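Kitchen & Table > Reviews > Countertop Appliances > Tamon white countertop microwave

Seven weeks with the Tamon microwave

Posted Apr 20, 2018 by Mairéad Lynch

So the old microwave died in January, in the middle of a bowl of oatmeal, and I went without for longer than I meant to. I told myself I'd manage with the stove. I did not manage with the stove. I reheat coffee maybe more than I drink it fresh (don't write in), and standing over a saucepan of yesterday's coffee at six in the morning is a sad way to start a day.

I ended up with the Tamon, the plain white countertop one with the keypad down the right side. I got it at Dunleavy for 184 dollars plus tax and carried it up two flights myself, stopping on the landing to say some things I won't print. It's heavier than the box suggests. If you've got stairs, take a friend.

First impressions, then. It is white. Really, properly white on the door and the front, and a touch creamier where the keys are. I know everyone has gone over to stainless, but my kitchen is small and a bit dark on that side, and I wanted something that would disappear against the tile. It does! I also had stainless for years and I am done wiping fingerprints. White shows tomato sauce, sure, but tomato sauce comes off with one swipe of a damp cloth and fingerprints just move somewhere else.

The door is the thing I want to talk about most. It's thick. It swings out to the left and it needs a lot of room to do it, so measure before you buy. I measured the microwave and the counter and completely forgot about the door, and for the first few days I was whacking it into the paper towel holder every single time. The paper towels live on the other side of the sink now. If your only free spot has a wall tight up on the left, I'd look at something else, since you want to be able to throw that door right back when you're lifting out a full casserole dish with two oven mitts on.

Once it's open, though, I've got no complaints at all. The inside is nice and plain, smooth walls, nothing fussy to catch crumbs, and the light is bright and sort of peachy. My old one had a light like a dying flashlight and I used to poke at lasagna with a fork to find out whether the middle was bubbling. With this one I can see the edges of everything.

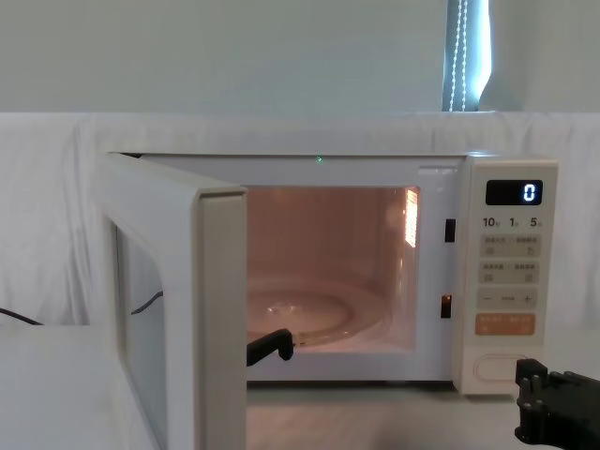
Gearóid Ó Flaithearta wrote in after my first-week note to say he's had the same model for a good while and the glass plate is the best part of it, "but for heaven's sake lift it out and wash under it, I left mine a month and had to chip the cheese off." He puts his through the dishwasher on the top rack. I've been doing mine by hand in the sink, mostly because my dishwasher is narrow and the plate takes up the space of four dinner plates.

He's right about the plate, by the way. It's clear glass with slight ridges, and it's a good size. My biggest dinner plate turns on it without scraping the walls, and so does the square baking dish, which I didn't expect. The oblong one doesn't. It goes about a quarter of the way and then jams and the whole thing grumbles at you until you open the door. You get used to which dishes are which.

Now the heating. I did my usual unscientific tests. A mug of cold coffee takes a minute ten to get where I like it. A bowl of leftover rice with a spoonful of water and a saucer on top, two minutes, and it came out soft all the way through with no crunchy bits around the rim. Frozen peas are great. Butter is where you need to watch it: on full power it goes from brick to puddle while you're looking for the toast, so drop it down to low and give it 20 seconds at a time. I've cleaned up one butter explosion so far and I'd like to leave it there.

Defrost is fine. Not wonderful. Ground beef comes out with gray edges if you trust the preset, so I stop it halfway, pull off whatever has thawed and put the cold lump back in. I have done this with every microwave I've ever owned and I've stopped being mad about it.

The controls took me an evening. I'm not a manual reader, and I kept pressing the buttons and expecting it to just go, and you do need to set the cook time first on mine. The display is a black window with white digits at the top of the panel, very easy to read from across the kitchen even without my glasses. I do like that. I'm less fond of the beep. It beeps when it's done, and then it beeps again, and then after a bit it beeps again in case you've moved out. I haven't found a way to turn it off. If you have, please tell me, because my sister sleeps on the pull-out when she visits and she has opinions about popcorn at midnight.

Speaking of popcorn, ignore the popcorn button. Listen to the pops instead.

A few people asked how it compares with the Custent, which was the other one on my list. I used the Custent at my mother's place over a long weekend. It's a bit quieter, and the door is slimmer, which in my kitchen would have been handy. But it was 212 dollars when I looked, and the plate in it is smaller, and I just didn't like the handle. That's personal. If you can try both doors in the store, do. Open and close them a few times and don't be shy about it.

Would I buy it again? Yes, I think so, though I'd clear the counter on the left first. I'm giving it 7 out of 10, with two points off for that beep and one for the defrost. I'll update when I've had it through a summer of corn on the cob.

Contact us | Copyright Ultarcombe Kitchen & Table | Back to top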